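# Shared Kitchen and Break Table Guidance: Serving and Keeping Filled and Shaped Breads

Issued by Household Services, Lenihan Residence. Revised in August.
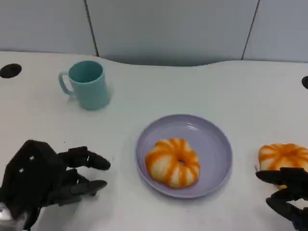 Residents and staff are asked to read the sections on serving and storage before bringing baked goods to any of the common tables. The guidance applies to plain rolls, ring-shaped loaves, pumpkin buns and other decorated breads, whether made in the Lenihan kitchen or bought elsewhere. Cakes with cream or custard are covered in a separate notice posted inside the pantry door.

## Preparing the table

The white tables in the common rooms mark easily. Wipe the top with a damp cloth and a small amount of dish soap, then go over it again with clean water. Dry it fully before setting down plates. Soap left on the surface turns sticky and will pick up crumbs for the remainder of the day.

Abrasive powders and scouring pads must not be used on these tables. For dried icing, lay a warm, wet cloth over the spot for 2 minutes and lift the residue with a plastic scraper. Food coloring, orange and red in particular, should be treated the same day. A paste of baking soda and water, left on briefly and wiped off with a soft cloth, removes most of it. If a stain remains after two attempts, leave it and write it in the kitchen log.

Cable openings in the tabletops collect crumbs. Lift out the cover, where there is one, and brush around the rim with a dry pastry brush. Do not pour water near an opening or sweep crumbs into it. The floor beneath should be checked whenever the table is cleaned.

## Plates and mugs

Each bread should be served on a plate with a raised rim. The rim holds loose crumbs and sugar and keeps a round bun from sliding when the plate is carried. Flat boards may be used for slicing but should go back to the kitchen once slicing is done.

Allow enough space around each plate for a hand to reach in from either side. Mugs belong toward the back of the table, well clear of the bread, with the handle turned to the side. A mug placed at the front edge is the most common cause of spills recorded in the log.

The colored tableware is kept on the lower shelves. Plates and mugs with a matte finish show gray lines where metal spoons and knives have rubbed against them. These lines are metal left on the surface and can usually be removed with a mild cream cleanser and a soft sponge. Matte pieces should be stacked with a paper towel or cloth round between them. They should not be left to soak overnight.

## Handling shaped buns

Pumpkin buns and other segmented breads tear along the grooves if they are lifted from the top. Support the bun from underneath, with the fingers spread, and lower it onto the center of the plate. Use tongs only for firm rolls. For a soft bun, a wide spatula is suitable.

Ring-shaped buns should never be carried by the hole. They should not be stacked, as the lower bun will flatten and its coloring may transfer to the one above.

Where buns are set out for a group, plate one at a time and keep the others covered until they are needed. Unglazed bread left uncovered in a heated room becomes dry at the surface within the hour.

## Baking notes for striped pumpkin buns

The kitchen receives regular requests for the method used at the autumn tea. The following notes were supplied by Fionnuala Ó Flaithearta, who supervises the morning bake. They assume a basic enriched white dough of the cook's own choosing.

- Divide the dough after the first rise. Color the smaller part with orange paste coloring and leave the larger part plain. Liquid coloring makes the dough slack.
- Rest both doughs, covered, before shaping. Cold dough pulls back and the stripes come out uneven.
- Shape the plain dough into a ring. Press the grooves in with the side of a floured wooden spoon handle, working from the center outward.
- Roll the orange dough into thin strands and lay one in each groove. Brush the grooves with a little water first so that the strands hold.
- Grease a small ring of rolled parchment and place it in the middle. Without it the hole will close during the second rise.
- Allow 60 grams of dough for each bun when the buns are for a tea table. A larger bun needs a longer bake, and the pale parts will brown.
- Lay a sheet of foil loosely over the tray as soon as the tops begin to take color. The contrast between the cream and the orange depends on this.

Leave the buns on a wire rack until fully cool. A warm bun placed on a cold plate leaves moisture underneath, and the base becomes soft. Parchment rings should be drawn out while the buns are still slightly warm.

## Storage

Cooled buns keep until the following day in a lidded tin lined with parchment. Place them in a single layer. Buns should not be kept in the refrigerator unless they contain a filling that requires it. Refrigerated bread stales faster than bread kept at room temperature.

For longer keeping, wrap each bun separately and freeze it on the day of baking. Label the wrapping with the month and the contents. Frozen buns should be thawed in their wrapping on the counter, then warmed in a low oven for a few minutes if wished. The microwave is not recommended for striped breads; the crumb turns tough.

The Samis tins on the upper shelf are reserved for bread and must not be used for onions, spices or cheese. A tin that has picked up a smell should be washed, dried, filled with crumpled newspaper and left closed overnight. Damaged lids should be handed to the kitchen office. Replacements are ordered from Ralline under item 3485, and the order form is in the gray folder.

## Allergens and labels

Every plate of homemade bread placed on a common table must have a card beside it naming the bread and listing wheat, milk, egg, nuts, sesame and soy where any of these is present. Food coloring should also be listed. Blank cards are in the drawer under the kettle. Write in block letters and stand the card behind the plate, where sleeves will not catch it.

Bread of unknown contents may not be served. Leftover pieces from separate bakes must not be combined on one plate.

## Clearing away

1. Cover or wrap any bread to be kept before clearing anything else.
2. Tip crumbs from the plates into the food waste bin. Crumbs rinsed into the sink swell and block the trap.
3. Empty mugs at the sink and stand them upside down on the rack.
4. Wash colored plates by hand in warm water. The dishwasher may be used for the plain white service only.
5. Wipe the table from the back toward the front, catching crumbs in a cupped hand or a dustpan.
6. Run a dry cloth along the foot of the wall where it meets the table. Sugar gathers there and attracts ants.
7. Return the cloths to the laundry bag. Used cloths are not to be left on the faucet.

Wall panels near the tables may be wiped with a barely damp cloth, always downward and along the seams. Too much water will run into the joints.

The Tenine Room is to be cleared by 2000 each evening so that the floor can be washed. Groups wishing to remain later should speak to the kitchen office before noon on the day concerned. Questions on any part of this guidance may be left in the log or addressed to Ms. Ó Flaithearta at the morning bake.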